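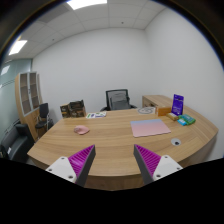 4. Setting up your shared calendar

This is the fun part! Once Kindis knows where your events live, everything else in the guide goes much faster.

1. Open Kindis and click Calendars, then Add New.
2. Type a name. Short ones look best in the side panel.
3. Choose your time zone from the list. Start typing your city and it will jump right there.
4. Click Import and pick the file you saved in Section 3. A file with 1,202 events loads fine, so bring your whole history along!
5. Wait for the green check mark before you close the window.

Note: Repeating events come in as one entry with a small loop next to it. Open the entry to see every date.

Caution: Importing the same file twice gives you two of everything. Undo works for 19 minutes, and after that you'll have to delete the copies by hand.
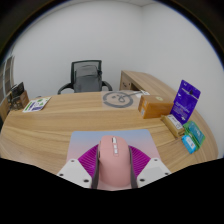
Hiwot Zeleke wrote in to add that right-clicking a day and choosing Select Similar grabs all the copies in one go, and that she cleared 242 of them before lunch.

6. Click Share and enter the email addresses of your group.
7. Set each person to View or Edit (you can change this later).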